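Fruit on the Counter: Your Questions

Lillura Kitchen Notes
Last updated 22/02/2023

We get so many messages about fruit bowls and baskets (we love it, keep them coming!) that it made sense to put the most common ones on a single page.

Basket or bowl?

Both, if you have the counter space! A shallow basket lets air get in around the fruit, so it's great for apples, bananas and anything you buy by the bag. A deep ceramic bowl is lovely for plums and other small round things that would roll all over a basket. Plenty of us at Lillura keep one of each side by side and move fruit between them as it ripens.

How do I stop bananas from ripening everything else?

Bananas give off ethylene gas as they ripen, and so do apples, so a basket holding both will move along quickly. If you eat fruit fast, enjoy it – they look wonderful together. If you don't, give the bananas their own spot and buy fewer at a time.

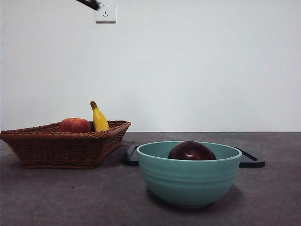

Plums are the other ones to watch. Leave them out while they're firm, press gently near the stem every day, and put them in the fridge once they give a little. They'll keep for several more days in there, but let them warm up before you eat one. The flavor is so much better!

Should I wash fruit before it goes in the basket?

No, wash it right before you eat it. Water trapped under the fruit is how mold gets going, and rattan doesn't like being damp either.

How do I clean a woven basket?

Take everything out, turn it over and tap the bottom. A soft, dry brush (an old toothbrush is perfect) gets crumbs out of the braiding. For sticky spots use a cloth with a drop of dish soap, wrung out well, then leave the basket somewhere airy until it's completely dry. Please don't soak it.

Will a ceramic bowl scratch my countertop?

It can, if the foot ring is unglazed. Run a finger around the bottom – if it feels like sandpaper, set the bowl on a tray or stick on some felt dots. The Sorkow bowls in our June roundup all had smooth feet, and I still use a tray under mine out of habit.

What size should I buy?

Smaller than you think. We tried a huge one from Gostovix and the fruit at the bottom was forgotten every single week. One layer of fruit, two at most, and you'll see everything you have.

Can I keep lemons out too?

For a week or so, sure, and they smell great. After that they start to go hard, so move them to a sealed bag in the fridge.

Have a question we missed? Leave it in the comments. There are 117 down there already and we read all of them!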